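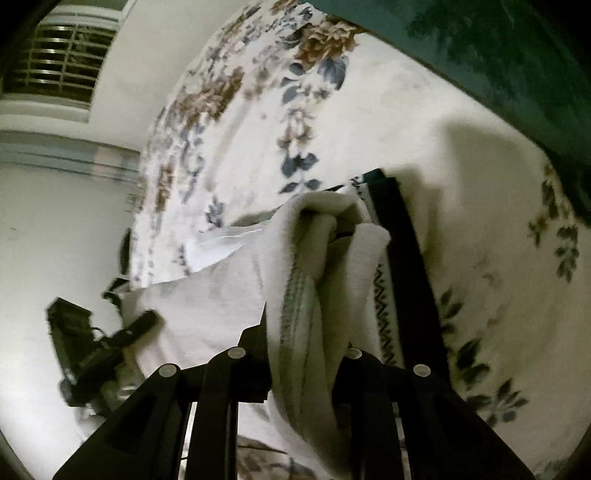

Attachment 1 – white towel in gripper

Ticket: Galo feeder counter logging visits overnight
Site: Trerwood, back garden station
Opened: 2022-12-10
Status: open, waiting on part
Priority: normal (customer says high)

PROBLEM AS REPORTED

Galo tube feeder with the counting perch. Has worked fine all through November. Now logs visits in the dark. Last night 179 between lights out and first grey light. Nothing feeds at that feeder at night, no owls on sunflower hearts last I checked. Daytime numbers look ok-ish but I don't trust them any more. I send these totals in for the winter feeder tally and now have to leave out the whole week.

App is Negash, on the phone. Hub is the Getus one that came in the same box. Haven't changed any settings. Well – one, see below.

SUPPORT REPLY

Thanks for getting in touch. Please try the following and report back:
Power off hub, leave it off for a minute, power on.
Check the perch sensitivity slider in Negash (Station > Perch > Sensitivity).
Wipe down the perch collar and the seam where it meets the tube.
Confirm the feeder hangs clear of branches.
Let us know if the overnight counts are bunched together or spread out. There's a graph under History, turn the phone sideways to see it.

CUSTOMER, NEXT ENTRY

Did the hub. No change. Came back with a green light and the right time.

Slider was at 100. Did not put it there. Or might have, when the kinglets showed up and weren't registering, they weigh nothing. That's the one setting I mentioned. Put it back to the middle.

Collar wiped. Lots of suet grease on it, no idea why, there's no suet in this feeder. The chickadees go straight from the suet cage to the tube so I suppose they carry it over on their feet.

Branches – closest is the crabapple and it doesn't reach. Checked in the wind too. Feeder swings but doesn't touch anything.

Graph: bunched. Long flat bit, then a big clump, then flat again. Looks like a fence with most of the boards missing.

CUSTOMER, LATER SAME DAY

Forgot to say, nuthatches and juncos are fine in the day, I sat with a coffee and a pencil and compared. Pencil said 11 visits, Negash said 11. So it does count properly when there are actual birds. Woodpecker came in at the end (downy, female) and hung off the bottom, did not touch the perch, correctly not counted.

SUPPORT REPLY

That's useful, thank you. If daytime matches a manual count the perch switch is probably healthy. Clumps at night usually mean one of these:
Flying squirrels or mice. They sit on the perch and shift their weight, and each shift can be logged as a visit.
Moisture freezing in the collar seam and then letting go.
Low battery in the perch unit. Below a certain voltage it sends repeats.
Could you send us the battery reading, and bring the feeder inside for one night with the hub still on? If it counts visits indoors we can rule out animals.

CUSTOMER

Battery reads "good". Doesn't give a number, just the word. Would be nice to have a number.

Bringing it in tonight. Will hang it off the hook in the mud room, not heated.

MORNING AFTER

Mud room result: 3. So fewer, but not none. No animals in there. Checked the floor for droppings and husks, nothing except what I spilled myself.

Swapped the battery anyway. Fresh one out of a sealed pack. Screw on the battery door is soft as cheese by the way, nearly stripped it. Please use a better screw.

Also had the goldfinches sitting in the lilac staring at the empty hook all morning. Put out a tray for them on the stump. Jays found it first.

SUPPORT REPLY

Thanks for doing that. A handful indoors with no animals points to the seam or the spring under the perch. Next test, if you're willing:
Leave the feeder indoors somewhere warm until fully dried out, seed removed.
Take off the perch collar (quarter turn, anticlockwise) and look at the spring. It should be bright and sit flat in its seat.
Check the rubber washer behind it. There should be one. Some early units went out with the washer fitted backwards, lip facing out, which lets meltwater in.
Put it back together, hang it empty overnight, note the count.

CUSTOMER

Collar is not a quarter turn. It's more like a half turn and a swear. Got it off.

Spring: not bright. Brownish on one side, sits crooked. Seed dust packed in behind it, gone to paste. Scraped out with a toothpick.

Washer: present. Lip facing out. So that'll be it then??

Turned it round. Did not have any grease of the right kind, left it dry. Can someone confirm if it needs grease, the booklet has a drawing of a tube with an arrow and no words.

SUPPORT REPLY

No grease please, it collects dust and stiffens in the cold. Dry is right.

The washer would explain the change in weather bringing this on. It would have behaved the same in November if you'd had thaw and freeze then. The crooked spring needs replacing as well, it will keep sending stray counts even with the washer fixed. We'll send a spring and a new collar at no charge. Please confirm the feeder colour, the green and grey ones take different collars.

CUSTOMER

Green.

Hung it empty overnight, outside, with the washer the right way round. Count was 3 again. Same as the mud room. All in one go, near dawn. So better than 179 but still not zero, matches what you say about the spring I guess.

Filled it again this morning because I can't stand the goldfinches looking at me. Will just ignore anything logged in the dark for now.

Questions while I've got you:
Can I delete the bad nights in Negash? Long press does nothing. Swiping brings up the species picker.
If I delete them does the weekly total fix itself or do I have to do that by hand.
Is there a way to lock the sensitivty slider. It's right where my thumb goes when I scroll.
Does a dove count as one visit or a lot. They sit on the perch and rock back and forth. Mourning doves, they don't really fit but they try.

SUPPORT REPLY

Deleting: open History, tap the day, then the three lines in the corner, then Exclude hours. You can pick a start and finish. Excluded hours stay in the file but are left out of totals, and the weekly total corrects itself next time the Getus hub syncs.

Slider lock: not at present. Passed on as a request.

Doves: one long visit if the bird stays put. If it rocks enough to lift the perch fully it may be logged more than once. Setting Minimum gap to a longer time helps. Note that this will also merge quick visits from chickadees, they grab a seed and go, so you may lose some real ones.

CUSTOMER

Found Exclude hours. Works. Total for the week now looks like a normal week.

Left Minimum gap alone. Would rather have the chickadees right than the doves.

Leave the ticket open until the spring gets here pls. Will do the pencil test again once it's in, plus one empty night, and post both counts.

INTERNAL NOTE

Spring and green collar on order for Trerwood. Washer reversed, add to the list of early units. Battery screw complaint – second mention, pass to Galo. Booklet drawing for collar removal needs words. Check back when parts show as delivered.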